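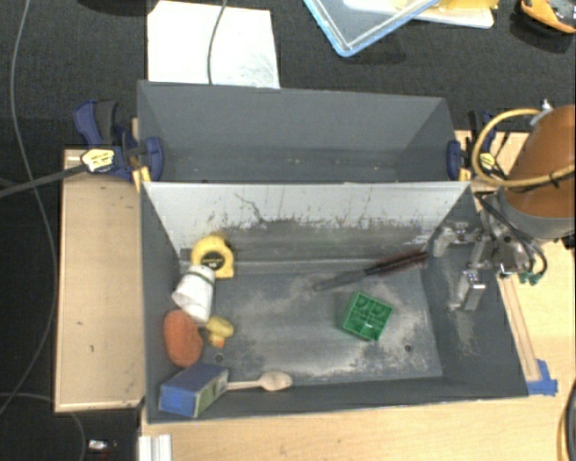
Two gray bins on my table as well, and I still can't find the tape measure, wrote Grultari list member no. 117, in reply to my message about junk bins. I'm quoting the rest, with my answers underneath.

Lists > Household > Sorting and Storage > Thread

Print this message | E-mail this message

> My method has been to put everything without a home into
> one bin and look at it once a month. By August the bin was
> full and I bought a second bin. Is there a step I missed?

Possibly the step where things come out again. I know it only by reputation. My own bin currently has the yellow tape measure, a white cup with a green band, a wooden spoon, a long brush, a rubber duck and a few other residents, and I have been looking at them faithfully every month.

> You wrote that each thing should go back to the room where
> it gets used. Fine for a spoon. Where does a duck get used?

The bathroom, in theory. We have had a shower and no tub since we moved to Flondano Street, so the duck is retired. I have put it on the bathroom windowsill twice and both times it was back in the bin before supper. I no longer ask.

The spoon is easy, and I have no excuse. The crock is eleven steps from the table. The cup is nearly as easy, except that the cupboard holds 20 cups and closes only if you lean on it, so a twenty-first has to be negotiated.

> And the long brush? Mine has lived in the bin for so long
> that I've started to think of the bin as the brush's.

Hang it. Put a nail inside the closet door, at a height you can reach without moving the ironing board. I bought the Braltness rail, with hooks, and it is still in its wrapper, in the hall closet. A nail would have been up by now.

> Last thing. Do you line the bins? Mine are all scraped up
> inside.

No. I lined one with shelf paper from Lo Presti and spent the next year fishing hairpins out from under it. Scrapes are fine. Chalky marks on the bottom are fine too. If the bin looked nice I'd be tempted to keep it.

What I would change is the size. A deep bin is an invitation. A shallow tray holds four or five things and then starts dropping them on the floor, and that gets them put away, or at least kicked somewhere new.

As for the tape measure, try the second bin. If it isn't there, buy another one and the first will turn up the same evening, usually under a box.

43 replies in this thread | 900 views | Shared 3 times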